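十一月，晚上九点四十

今天在审核组坐满一个班。早上七点五十到，Delwyn Kereama 已经把昨夜的队列拉下来了。Plelent 这一轮一共跑了3058条，全部是卫生间场景，任务只有一类：把水箱盖上的小件物品移开，擦台面，再放回去。自动判定通过的有2536条，其余进人工队列。人工队列按失败代码分三组，Delwyn 拿碰撞，Habibur Sarkar 拿超时，我拿“原因不明”。我拿这一组的理由是我在 Ngata 做过六年客房，组里认为我看得出哪里不对。这个说法写在岗位说明里，原文是“具备现场判断经验”。

工具还是 Ellell 的回放器，上周升级以后时间轴能逐帧走了，但是快捷键全换了。左手习惯按的那个键现在是“跳过并标记为无效”。上午误标四条，都找回来了，写了一份说明交给 Angus Ruddock。他回复两个字：收到。

审核的步骤记一下，免得下周带新人时又要现想。先看初始状态，物品是否都在支撑面以内。再看夹爪第一次到位时的姿态，手指开合的程度，和目标物的夹角。第三步看接触以后物体有没有穿模或者弹飞。第四步看放回的位置偏差。四步都正常而系统仍判失败的，填“判定器存疑”，附截图，转给 Leonie Tamihana。一条平均两分多钟，快不起来。前两步可以暂停在一帧上看完，后两步必须放完整段。
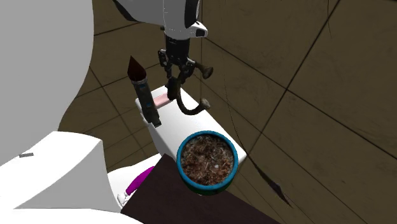
第二步最费眼睛。判定器只读夹爪中心点到目标中心点的距离，小于阈值就算到位，手指朝向不计入。做客房的人伸手拿东西之前，手腕已经转好了，这个动作平时不会想到，要写成规则才发现很难写。我今天给第一批转单配的截图就停在这个时刻：夹爪张着，悬在白色台面上方，什么都没夹，底下那块粉色的小方块横放着，一根弯钩状的手指从这个视角看正好压在它右缘上。光看这一帧判断不了手指和方块在深度上差多少，得换机位。我在备注里写“单视角遮挡，需补侧视”，Delwyn 说这一句可以做成固定短语，省得每次打字。她已经有十一条固定短语了。

另外一个老问题是杂物的摆放。场景生成器往水箱附近随机放东西，种类来自一个物品库，库里什么都有。真实客房里不会在水箱前面搁一只装着土的花盆，至少 Ngata 的标准间不会。我去年就提过，答复是随机化有助于泛化。道理我听得懂。但是审核表里有一栏叫“场景合理性”，一到五分，如果合理性本来就不作要求，这一栏应当删掉。今天在周会文档里又写了一遍，措辞比上次短。

十点半开了个短会。Angus 讲排期：一月起，Ngata 那栋楼的129间房分批试用，先做卫生间擦拭，床铺和吸尘不动。Mirska 这边要在十二月中旬以前把卫生间任务的通过率提到合同里写的那个数。他没有把数字投到屏幕上，只说“大家知道”。Habibur 会后问我知不知道，我说不知道，他也不知道。

会上有人问客房部的编制。Angus 说目前是20个人，试用期内不变。“试用期内”这四个字他说了两遍。Colette Marchal 从酒店那边连线，她是楼层主管，我以前在她手下干活。她补充了一点，班表会改：卫生间不再按间计时，改为每层留一个人跟机器，处理卡住、漏擦、客人物品没收好的情况。这个岗位的名称暂定“楼层协同”，时薪未定。她念这个名称的时候停了一下，应该是在看稿子。

我会后单独和她通了十分钟电话。她关心的问题和会上讲的不一样。按间计时的时候，手快的人能早走，一天下来能差四十分钟，有孩子的几位就靠这四十分钟。改成跟机器以后，机器的节拍是固定的，人快没有用，早走这件事就没有了。工资表上看不出这个变化。她想把它写进试用评估里，不知道归哪一项。我建议写在“工时结构”，附前后两周的打卡记录。她说打卡记录只记上班，不记下班，下班是主管签字。那就附签字单。

午饭在楼下吃的，炒面，偏咸。

下午处理“原因不明”里剩下的部分。筛掉明显的物理引擎抖动，剩下的多数集中在同一种布局：机械臂底座装在深棕色柜子顶上，目标在水箱盖的远端。手臂要从柜子上方绕过去，肘部容易占住相机视野。系统给的代码是空的，因为判定器拿不到目标物的位置，就什么都不写。我把这种情况单独建了一个标签，叫“肘部遮挡”。Leonie 看过以后合并到她原有的“视野受限”里，说标签太细训练组不看。后来她又改回来了，没说明原因，可能是训练组看了。

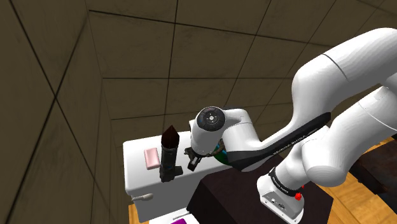

可达范围是我下午跟 Leonie 讨论最久的一项。她的看法是底座位置不用改，改路径规划的代价函数就够了，让夹爪贴着盖面上方横移，先处理近的，再处理远的。我的看法是先动远的。擦水箱盖，人站在前面，总是先把最里面的东西拿掉，再往身边收，这样手臂不会在还没收的东西上方来回过。拿转单里的一张截图给她看：夹爪的两根短手指朝下，停在水箱盖上方，紧挨着一件竖着的黑色高个儿物品，位置在它右边，那块粉色的还在更左边，靠近盖子边缘。从这个状态要去够粉色的，要么抬高越过，要么绕。抬高的话肘部怎么摆，她当场在回放器里拖了几个关节角，都能到，余量不大。绕的话我没有把握。她同意两种顺序各跑一批对照，参数今晚提交，明早看。

她提交之前让我填一个字段，“操作顺序依据”。下拉菜单里有“最短路径”“最小力矩”“随机”，没有别的。我在“其他”里写：客房清洁惯例，由远及近。字段长度限制二十个字，够用。

三点多 Habibur 过来说他那一组有规律，超时的条目大多是手指在物体边上反复微调，每次差一两毫米，判定器不放行，它就一直调到时间用完。他原先在洗衣房，操作折叠机，说折叠机刚装的时候也是这样，传感器阈值设得太紧，毛巾边差一点就停机，后来是操作工自己拿螺丝刀把限位松了半圈，产量才上去。那半圈没有写进任何文件，设备换代以后又重新松了一次。他要求在这次的表格里把阈值建议写成正式一条，署名。Angus 同意署名，署的是组名。Habibur 把自己的名字写在了版本记录里，版本记录是自动归档的。

四点以后效率下降，眼睛干。制度规定每五十分钟休息十分钟，系统会锁屏。以前做客房没有人锁我的屏，累在腰和膝盖，现在累在眼睛和右手食指。医务那边发了一份问卷，列的部位还是旧的：腰、肩、膝。没有眼睛。我在空白处写了，不知道扫描的时候读不读空白处。

有一件事要记下来，和技术无关。Colette 在电话里顺口问，我还愿不愿意回楼层，“楼层协同”需要懂两边的人。我说要看时薪。她说她也是这么往上报的。回来的路上想了想，懂两边的意思大概是机器停了知道先看哪儿，客人的牙刷放在哪儿算收好、放在哪儿算没收好。后一条没有写进任何一份规则，我在审核表上也只能选“合格”或“不合格”。这个周期结束前可以试着写一版，半页纸，先给 Delwyn 看，她挑毛病最快。

明天待办：
看对照批次的结果，两种顺序分开统计，不要合并。
催侧视机位，上午十点以前给 Leonie 留言。
“场景合理性”一栏的去留，要书面答复。
给 Colette 找签字单的旧模板，在原来那台电脑的共享盘里，文件夹名是拼错的。
问回放器的快捷键能不能改回去。

十点一刻。对照批次排在队列第三位，预计凌晨跑完。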